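Speaker notes – Fenna Verbeke
May
3 comments · 12 shares

Okay, start with the thank-yous (Sanne, Suleiman, and Araceli for the bench space), then straight in. Don't do the long robotics history bit again, it ate half my time at Kerkska.

So, the question we had was pretty plain. If you teach a policy to grab soft, floppy stuff using demos from a hand-held gripper, does it matter where on the sheet people grab? We'd been telling everyone to pinch wherever they liked. Nele reckoned that was a mistake and I argued with her for weeks. She was right – say that out loud, she'll be in the room.

We recorded 260 demos and kept 160 for training. Six people did the pinching. Half the set was edge grabs only, the other half was a free-for-all. Same network, same training time, same colour settings on the camera.

Pause here, let them guess which did better.

Edge grabs won, and by more than I'd have bet. The free-for-all policy dithers – it hovers over the middle of the material and can't make up its mind. My favourite clip is the 12 second hover, play it if the laptop behaves.

Sheet material up next, fingers closed on a fold at the edge, with the bubble cells pulling in toward the grip. Ask the back row if they can see the dimples okay before moving on to the failures.
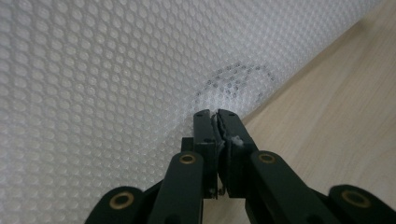
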